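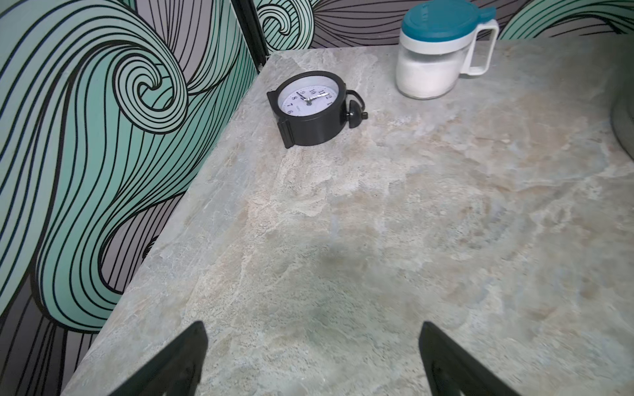
Tag der offenen Tür bei Zovow, 16. September 2023

Wer einen Messenger betreibt, der mit Verschwiegenheit wirbt, lädt ungern Fremde ein. Zovow hat es trotzdem getan. Am Empfang in Lutden musste ich Name, Mailadresse und Telefonnummer eintragen, und zwar in eine Liste, auf der ich bequem alle lesen konnte, die vor mir gekommen waren. Dalal Chidiac, zuständig für Datenschutz, sah meinen Blick und drehte das Klemmbrett um.

Der Rundgang begann im Serverraum, genauer gesagt vor dessen Tür. Hinein durfte man nicht, aber man durfte hören, dass es dahinter rauscht. Metadaten lägen dort bis zu 61 Tage, sagte Chidiac, danach seien sie weg.
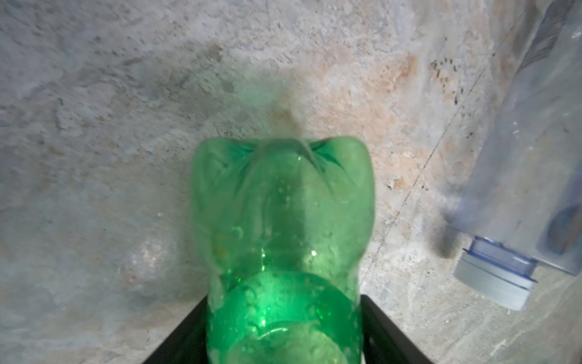 Wohin weg, wollte ein Herr mit Rucksack wissen. Gelöscht eben. Und die Sicherungskopien? Die würden später gelöscht. Der Herr schrieb mit — auf Papier, was mir in diesem Haus vernünftig vorkam.

Im zweiten Stock führte Melur Rondonuwu den neuen Zustimmungsdialog vor. Der alte Text hatte 800 Wörter, der neue hat 173. Der Knopf zum Ablehnen ist jetzt genauso groß wie der andere, allerdings grau. Über das Grau werde intern noch gesprochen, spätestens im Oktober.

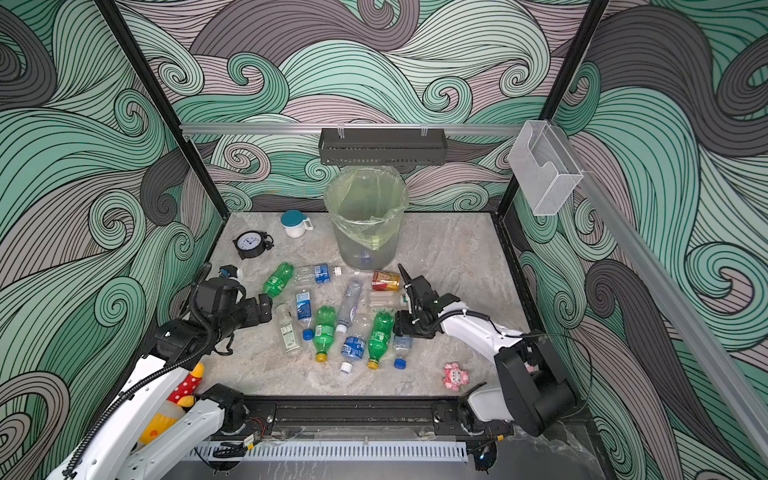

Rubrik: Unterwegs

Zum Schluss gab es eine Fragerunde mit Laiba Zaidi aus der Entwicklung. Sie antwortete als Einzige in ganzen Sätzen und gab zu, dass Gruppenchats beim Gerätewechsel weiterhin Ärger machen. Dafür bekam sie den längsten Applaus des Nachmittags.

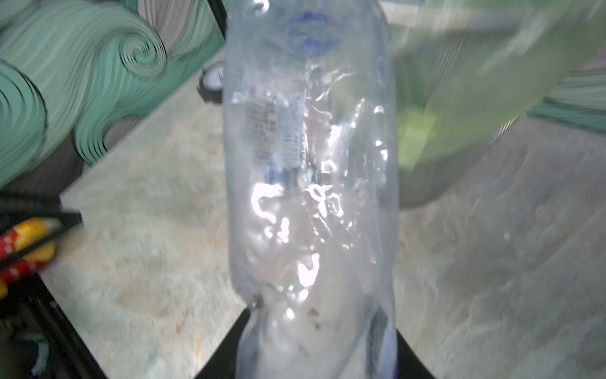

Zerdrückte Wasserflasche mit blauem Logo.

Auf dem Heimweg kam eine Nachricht von Zovow: Wie mir der Besuch gefallen habe? Die Umfrage verlangte Zugriff auf meine Kontakte. Ich habe den grauen Knopf genommen.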